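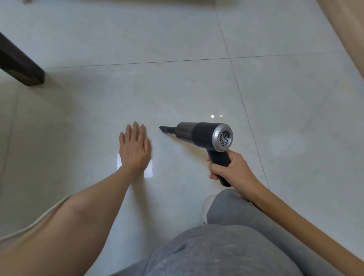 Good morning, and thank you for coming to this talk at Talbridge. My subject is the pocket spring mattress, and why two mattresses with the same number of springs can feel very different. I start with air, as the customers ask me about it very often. Air must travel between the springs when the sleeper turns. The point is simple: the air goes where the path is open. In a mattress, the border fabric decides this path.

(Pause. Next slide.)

Now the wire. In our Relard model we use a thinner wire at the shoulder and a thicker one at the hip. Kibet Shemweta tested this with 77 sleepers in March, and 69 of them preferred it to the older Cabral. Please do not read this number too fast, let the people write it.

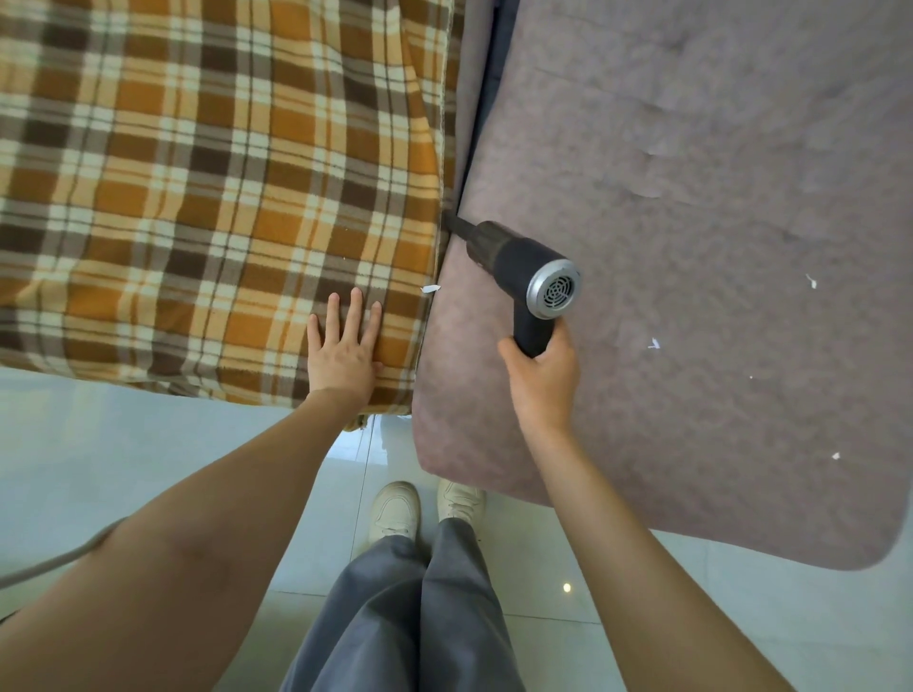
The other eight said the edge was too soft when they sat on it. For this reason the Dorkley has two rows of firm springs along each side.

(Ask who sleeps on the side. Wait for hands.)

Last slide: turning the mattress. Head to foot, each season. Then questions.

Home Talks Mattresses Contact
2 comments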